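The gripper came back from Flaltlow in a padded envelope, with a slip that said the left finger was losing its grip after 200 closes. I had the flat at Gildale to myself until four, so I did the setup in the bedroom. The bench test uses foam blocks, and foam blocks never show you anything.

I started with the screws. There are six on the linkage, and you turn them in pairs, left then right, until both arms swing with the same drag. The lower left one had backed out a little. I nipped it up, opened and closed the hand 13 times, and wrote the number down in the Bastwood book, under somebody else's coffee ring.

Then I tried it on the cord. 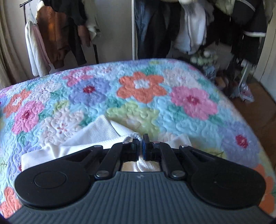 *Cord test, on the flowered quilt.*

A cord is harder than cloth. Cloth forgives you, because there is always another fold behind the one you missed. With a cord the two pads have to meet square or it slides out at the side. I held the trigger and leaned back and waited, counting in my head the way my mother used to count between lightning and thunder.

It was her quilt. She had bought it for the spare room and then decided the spare room didn't deserve it. When I moved out she put it in the car without asking. I had slept under it for years and never looked at the stitching, and now I spent my afternoons bent over it with a screwdriver, learning where the raised parts were because they caught the fingertips.

I backed the left arm off by a quarter turn and went round to the other side of the bed for the cloth. 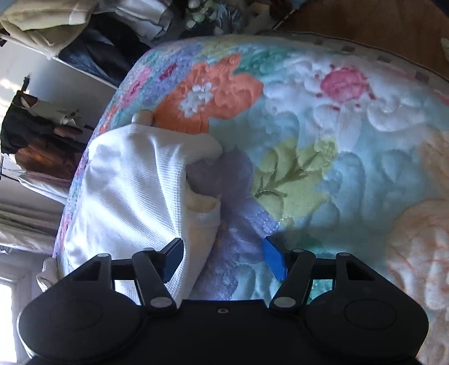 The trick is to let one finger go in under the fold before the other moves. The manual from Bạch gives this half a line on page 286, after the part about batteries. I had worked it out on my own by the second week, and was annoyed to find it printed.

I did the run again, slowly, then at normal speed. I wrote "left arm, 2 adjustments, no parts" on the slip and put the slip back in the envelope.

At ten to four I heard the lift. I folded the quilt down over the pillow and went to fill the kettle.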